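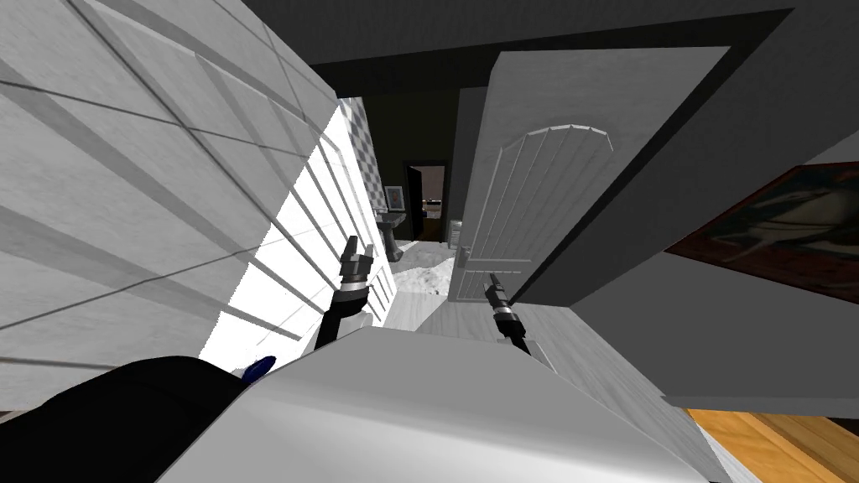
When a company says its household robot has passed the door test, I want to know which doors, and who chose them. I have sat for two years in a working group on acceptance rules for home robots, and this is still the question which makes the room quiet. In simulation we can be generous with difficulty. A white panelled door stands open at an angle, with the sink in the space beyond it, and one narrow gripper is held near the handle. For a rule, such a moment is more interesting than a finished run. How close may the fingers come before the arm must slow down? May the second arm stay near the tiled wall, or should it be folded first?

Most test reports do not answer this. They say that the robot made 500 attempts and that it succeeded in 70 per cent of them. My colleague Anitha Arumugam asked one supplier what happened in the other attempts, and she received 14 lines of text, mostly about software versions.

I propose a simple rule. Every failed attempt should be published with its cause, also the ones made in simulation — and the rooms should be chosen by somebody outside the company. Marlies Ruchti thinks this is too expensive for small firms. She may be right about the second part. For the first part I cannot accept it, as the records already exist on their computers.

Renata Laskowska

3 comments
14 shares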